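Notes from the Two-Arm Bench
20 Oct 2024

Several of you wrote back after the February issue wanting to know what had become of the cloth project at Skarow, and I kept promising an answer and then filling the space with other things (the lab move, mostly, and the long saga of the missing crates). So please pour yourself something warm, because I finally have a proper update, and I am rather fond of it.

For anyone who joined the list since then, the project is called Brinora, and it is led by Ariel Evangelista, who came to us from a background in textiles and has more patience with fabric than anyone I have ever met. The question she started with sounds small. When two arms have hold of the same piece of cloth, how should each one know what the other is doing to it? Most of our earlier policies treated the arms as one big machine with one big plan, and they did well enough until the cloth slid a little in one gripper, at which point the plan for both arms went sour together.

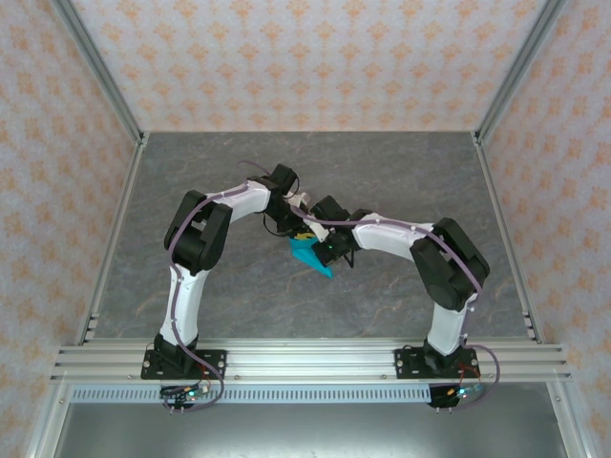 Ariel's method, which she named Yap because the two halves are forever chattering at each other, gives each arm its own small policy and lets them trade a short message at every control step. The message is learned along with everything else, so we never told the arms what to say. The part of the task she cares about most is the close work, with both grippers brought in to the same bright blue piece near the middle of the surface and the forearms reaching toward each other from either side, because there is so little room there for one arm to fix a mistake without bumping into its neighbor. If the messages are going to earn their keep anywhere, she figured, it would be there.

She trained on 700 demonstrations, all of them teleoperated, and a good many of them by Ariel herself in the evenings with the radio on. Then she trained the old joint policy on exactly the same data so that we would have a fair comparison, and repeated both with 3 different random seeds. I know some of you will be glad to hear about the seeds, as I was gently scolded for leaving them out last time!
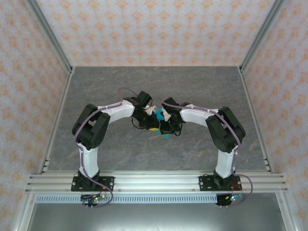 The headline number is that Yap finished the full task 14 percentage points more often than the joint policy. That is a nice gap, though what pleased me more was where it came from. Nearly all of the gain was in the trials where one gripper's hold had slipped. With the old policy the other arm would carry on as though nothing had happened, while with Yap it tended to slow down and wait a moment, and then the pair would pick up again together. When Ariel scrambled the messages on purpose, the waiting went away and so did most of the improvement, so we feel fairly safe in saying that the chatter matters. 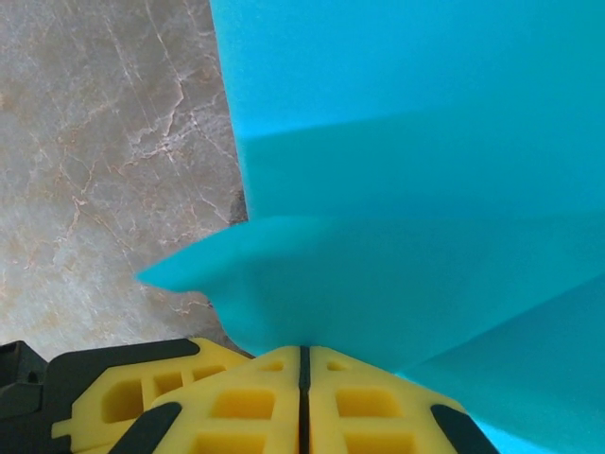 It also turned out to be a cheap thing to add. The message is only 4 numbers long in each direction, and when she tried making it longer the results stayed where they were and training got fussier, so she put it back. We did look at whether those numbers mean anything a person could read. One of them follows the opening of the gripper quite closely, and another seems to have something to do with how hard the cloth is pulling, but I would not want to lean on that yet, and the other two are a mystery to all of us.

There is plenty that still goes wrong. Thin, slippery fabrics are hard for both methods, and Yap has a habit of waiting too long when each arm believes the other is the one in trouble, so that they sit there politely until the clock runs out. Ariel has added a small penalty for stalling and is running that version now. She is also moving the training code over to Skilier, our in-house toolkit, so that the group down the hall can try it on their cable routing work without having to borrow her laptop.

The write-up is in its second draft, and she would be very happy to have a few more readers for it, particularly anyone who has worked with learned communication before and is willing to be blunt about the related work section. Just reply to this newsletter and I will pass your note along to her.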